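From: Arwel Probert
To: Kusivgate Sorting and Packing list
Date: Sat 21 March
Subject: Re: [kusivgate] Table layout for the April packing days

Jenkins wrote:

> Before we order anything for April I would like to settle the table.
> Last time everyone set up differently and we lost half the morning
> looking for scoops. My questions:
>
> 1. Is a desk mat worth having, or does it just get in the way?
> 2. Should the bowl go on the left or the right?
> 3. Do we need a lamp at every table?
> 4. Bags standing or flat?
>
> The Brollero quote is for 300 small boxes and 300 paper bags. I don't
> want to sign it until I know people can fill them at the tables we
> have.
>
> Jenkins

I'll take these in order. The top is pale wood on white metal legs, with a dark gray mat over most of it.

1. The mat. I say yes. Small pieces don't skate around on it the way they do on bare wood, and you can pull the whole thing off to shake it out. Ours at home is a plain one and it has held up fine. Get one that covers most of the table but leaves a strip of wood at one end if you can. I would not pay extra for the stitched edge that Rininel sells.

2. The bowl. Left, for everybody, including the left-handed people. I am left-handed and I got used to it in an hour. What matters is that the next person to sit down knows where it is. A wide rim is easier to grab than a straight side.

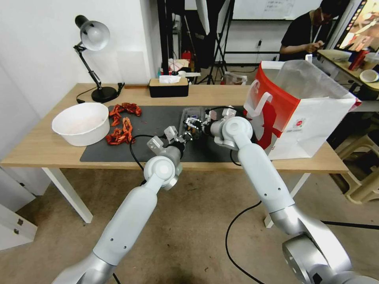 Bowl at the left, small blue box in the middle, paper bag at the right.

The order is the same one we used for the seed packets: loose things on the left, the box you're filling in the center, finished goods on the right. Some people like to work right to left. Fine at home, but please don't do it at a shared table.

The box should sit far enough from the bag that your sleeve doesn't catch the handle. I measured my own reach and settled on 16 inches from the center of the box to the near side of the bag. You don't need a ruler for this. If you are knocking the bag, move it.

3. The lamp. One per table, at the back, with a jointed arm so it can be moved over the work. The overhead lights are all right until midafternoon and then the people with their backs to the windows are working in their own shadow. Run the cord off the back and not across the mat. Tissues can live at the back too.

4. Bags. Standing and open. If they are lying flat you need two hands for every item, one to hold the mouth and one to put the thing in. The rope handles on the big ones tend to flop over the opening, so fold them to the outside before you start.

One more thing you didn't ask about, Jenkins, is trays. 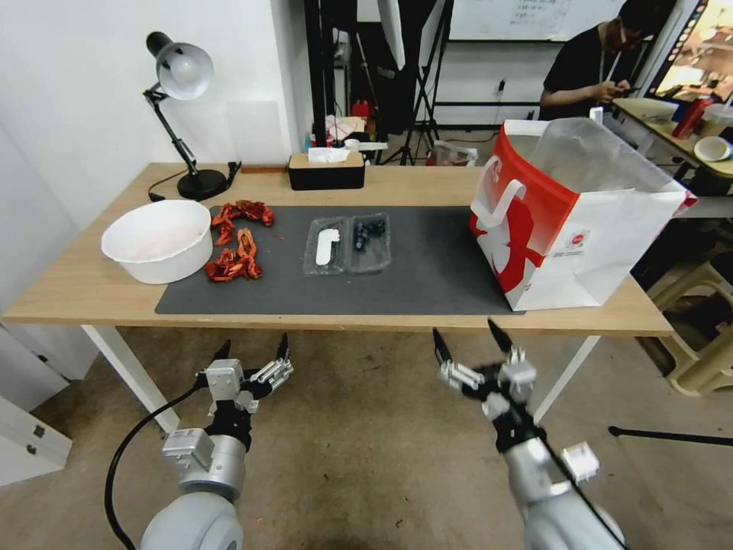
Divided trays would help us more than extra boxes would. Last time the scoops went into the goods, then onto the mat, then onto the floor, and we washed them over and over. A clear plastic tray with two compartments takes care of it: blueberries in the right side, a white plastic spoon in the left, and the spoon has somewhere to go between servings. It would work just as well for beans, buttons or anything else you need to spoon out. Clear is better than colored for us, as whoever is refilling can check the level from across the table. Please ask Brollero if they do one in the same size as the small box, so they stack together.

On the quote itself, I would take the 300 bags and hold off on the boxes until we have gone through the shelf in the back. The last inventory sheet I have says 869 boxes of all sizes. I don't believe that number, but even if half of them are cracked or missing lids we have enough for April. I can go through them one evening next week if somebody leaves me the key.

I have no strong feelings about bowl size. Wash them the night before, though, and leave them upside down on a towel.

Arwel

--
To change your settings or leave this list, send a message to the list owner with your request in the subject line.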